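April, morning

Up before six and at the grippers by half past. The right one has been closing crooked since we came out to Kilia, and I had put off taking it apart because it still worked well enough to get through a session. Yesterday it dropped a spoon, then dropped it again, and I wrote "pins?" on the back of my hand so I would not go to sleep and forget.

It was the pins, partly. I took the right hand unit apart on a tea towel. The outer arm had side play at the lower pivot, enough that I could rock the finger with my thumb and hear it. The pin itself was fine. The bushing behind it had gone oval. I had spares from Forkell in the small parts tin, but the first one I tried would not go in square, and I spent 20 minutes on it before I looked at the bag and saw it was the old size. Wrote OLD on the bag with a marker. I should throw them out, but they fit the bench unit back at the shop, so they stay.

The right-size bushing went in with finger pressure and a tap from the handle of the screwdriver. One drop of oil, wiped off again. I put the pin back and the rocking was gone. Then I did the same check on the other side of the same unit and that side was good, so I left it alone.

The pads were next. The ribs on the blue pads fill up with whatever is on the things we pick up, and after rice and noodles they get slick. Warm water, dish soap, an old toothbrush along the ribs, then across. I do not use alcohol on these any more. I did that with the first set and they went hard and shiny at the tips in a few weeks. Left them to dry standing up against the window while I had breakfast.

Breakfast was eggs. Rain on and off.

Later, same morning

Put the pads back on and could not get the tips to meet. They touched on one side and left a sliver of daylight on the other. My mistake – I had put one pad on before pushing its backing down all the way, and it was sitting high. Took it off, pressed the backing flat, and put it on again. After that they met along the whole edge and I could hold a playing card between them and pull without it slipping.

Then the opening. The notes from Jevitz say to open and close 15 times before zeroing, with the trigger let go slowly each time. I do it every time now, even when I am in a hurry. The reading for fully open was off by a little at first and settled by the end. I zeroed at closed, opened all the way, and wrote both numbers in the book under yesterday's.

Camera mount: snug, no change. Lens wiped with the cloth and not with my shirt. I put a strip of tape over the cable where it leaves the mount, and ran it back along the arm so it does not swing into view when I turn my wrist. The old tape had gummy edges and came off in pieces.

The other unit got a shorter going-over. Screws on the links checked by hand with the small driver. One took a quarter turn. I have stopped putting thread lock on those because they have to come out too often, and a loose screw that I check every morning is less trouble to me than a stuck one.

Set up at the table before lunch. I like to start any session with both units over the bare middle of the cloth, nothing in the grip, and look at the fingers from the camera side for a bit before touching a dish. If the pads are not pointing at each other I want to know then.

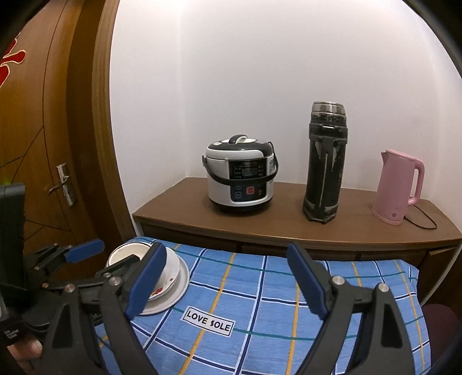
M. Quansah

Went through the start check over the plaid cloth. Both pads came up at the same slant and the gap between them was clear right down the middle. I was pleased with that after the trouble with the backing. The pivot pins on both fingers were easy to see from there, so next time I can look for a pin creeping out without turning the unit over.

The bowls and the plate were on the left of the table and I left them stacked for the check. The rice cooker, the thermos and the pink kettle stay on the cabinet behind. They make a decent background for finding out whether the camera is level, with the thermos standing up straight near the front edge. The LOVE SOLE patch on the cloth is good for focus, big black letters on white. I check it each time and write down whether I can read it. I could.

First run was bowls off the plate and back again. The right gripper held. I could feel the difference in the trigger, less of a lurch when the finger takes the weight. Second run the same. On the third I squeezed too hard and the bowl turned in the pads, which was me and not the bushing. I noted it in the book as operator.

Afternoon

Stopped to swap the battery. The packs are rated longer than they last. I get a bit over an hour from the good one and less from the one with the dent. Marked the dented one so it goes in second.

While it was open I looked at the trigger return spring. It has a bright spot where it rubs the housing. I do not think it will break this week. Added two springs to the order list, with the bushings, and a new set of pads, since the tip of one is starting to lift at the corner. The Forkell pads come only in full sets. Last order took 7 days to get to Kilia, so if I send it tonight I should be covered, as long as the corner does not peel further. A dab of contact glue under it for now. Held it shut with a clothespin through the second cup of coffee.

The count on the right unit passed 400 cycles since the last full strip-down. The sheet says to strip at that point, and I had done most of it this morning without planning to, so I reset the counter and wrote the new bushing down as the reason. The left still has a way to go.

Did another block after that, mostly picking up chopsticks by the ends, which are hard. The ribs catch them crosswise better than lengthwise. If I come in with the wrist turned a little they sit between two ribs and stay there. Flat on, they roll. I have been told this before and did not believe it until I had clean pads.

Evening

Wiped down both units. Pads brushed dry, no soap tonight. Ran the closed reading one last time on the right and it was the same as this morning. On the left it had drifted by a hair. I will zero it first thing and see if it drifts again – if it does, I will pull the encoder cover and look for grit.

Cards copied and checked before I cleared them. Batteries on the charger, dented one on the outside slot where I can feel if it gets warm. Tea towel is in the wash with an oil stain that will not come out.

Order sent. Need to buy a new toothbrush.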